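Tanine Timing Pad, second version

Okay, so the new Tanine is finally up for sale and I can stop answering the same email forty times a day! I'm Vira Kushnir, I typeset and time subtitles for a couple of anime groups, and I've been building these little pads for other fansubbers since my wrist gave out halfway through a very talky mecha show. If you've ever timed a whole episode with your left hand cramped over the home row, you already know why I started.

What it is: a small one-handed USB pad for setting line starts and ends, nudging them, and snapping to keyframes. That's it. It doesn't have a screen, it doesn't glow, and it won't play your games (well, it might, but please don't write to me about it). You plug it in, your computer thinks it's a keyboard, and you tell your subtitle editor which key does what. If your program lets you rebind hotkeys, you're good.

What's changed since the first version

The big one is the jog wheel. The old wheel clicked, and lots of you told me the clicking drove you up the wall at two in the morning. The new one is smooth by default, with a switch on the underside if you liked the clicks. One notch or one small turn moves you a single frame, and if you hold the side button it moves you 3.

The cable also comes off now. I know, I know, it should have come off from the start. I had a long argument with myself about cost and I lost.

And the feet! The first batch slid all over the place on a shiny desk. These are a softer rubber and they stay where you put them. If yours is an old one, I'll send you a set of the new feet for the price of the stamp. 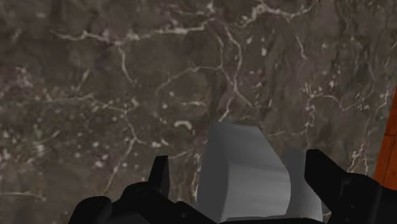

The profiles are better too. Tretix, the setup program, used to hold a single layout and make you load a file every time you wanted a different one. Now you can keep a layout for timing, one for karaoke and one for typesetting, and jump between them by holding the two top keys together. I do this constantly. Karaoke timing is the part I used to dread, all those tiny syllables, and with the wheel on one hand and the mouse on the other I can get through an opening before my tea goes cold. An insert song with three people singing over each other is still awful. Sorry, I can't build a pad for that.

Tretix remembers how many lines you've timed, by the way. Mine says 3,098 since February, and I'm choosing to feel proud about it. You can turn the counter off if you'd prefer not to know.

Which one should you get?

There are two. The regular Tanine is the one most people want. The Butitz is the same pad flipped for left-handers, with the wheel on the other side, and it costs the same because charging lefties extra always seemed mean to me. Please check which one is in your cart before you pay! I swap them if you get it wrong, but you'll be covering the postage.

Both have the same switches, which are quiet and a bit on the light side. If you're a heavy typer you may hit a key by accident for the first day or so. I did. Bump up the delay in Tretix a little and it goes away.

In the box: the pad, the cable, a sheet of blank key labels and a card with my starter layout on it. The labels take pencil or fine marker. Ballpoint smears.

Shipping and the boring stuff

Marchuk, the shop that handles my orders, packs and ships everything, so questions about tracking go to them and questions about the pad go to me. The first run was 1,000 pads and this one is 2,000, so I'm hoping it won't vanish overnight like last time. If it does say sold out, put your email in the box and you'll hear from me when there are more.

Repairs: if a switch dies in the first year, I fix it free. After that I'll sell you the switch and walk you through swapping it, and you need one small screwdriver and a bit of patience. Spilled ramen isn't covered, but write anyway, I've rescued a few.

Tretix runs on Windows and Linux. The Mac version is almost ready and I'd rather not promise a day. The pad itself works on a Mac right now with the starter layout, you just can't change it from there yet, so borrow a friend's computer for ten minutes if you need to. The layout is saved on the pad and comes along with it.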